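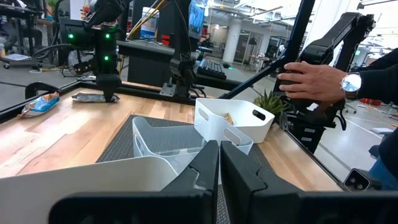

Softer fingers will drop fewer bags, according to Jintana Suksawat, who left that under my February post along with a suggestion to stop squeezing so hard. I've now tried both, and she was right about one of them.

I have two sets of fingers for the same gripper. The first are the tapered black ones, which close along a narrow seam and have a curved groove in each. The second set is from Bemon, wider and with a rubbery skin. I ran each for 200 tries, with the same bins and the same kind of stuff: snack bags, flat wrapped packets, small packaged things. Lift it, carry it to a bin, let go. If it landed in the bin it counted.

The Bemon set got the bags up more often. A bag has a seam at the end and the wide pads will hold that seam even when you come in a little crooked. The tapered ones need you to be closer to square. But the wide ones were bad at getting back out of a bin. They bump the rim, and when they let go the packet sometimes sticks to the rubber and comes back up with the gripper. I had to wipe them down every so often, and I didn't write down how often, so that part of the test isn't worth much.

Flat packets were a tie. Both sets have trouble when a packet lies dead flat on the wood. On the woven mat it's easier with either one.

As for squeezing less, that was the part she had right. I dropped the grip setting from 400 to 108 on the controller (those are its own units, don't ask me what they are) and the bags stopped popping out of the tapered fingers. The rubber ones didn't seem to care.

I also swapped the wrist camera mount for the Kimska one. It has 6 screws where the old one had two, and it takes longer to put on, but the view hasn't drifted so far. The fingertips stay where I expect them when they're closed, and I can still see past them into the bins. With the old mount I was redoing the alignment most mornings.

The tapered fingers are back on for now. Nima Golestani wants me to try the Dralonel ones next, and I have a pair coming, but the bolt pattern is different and I need an adapter plate first. If anyone has a drawing for one, please send it.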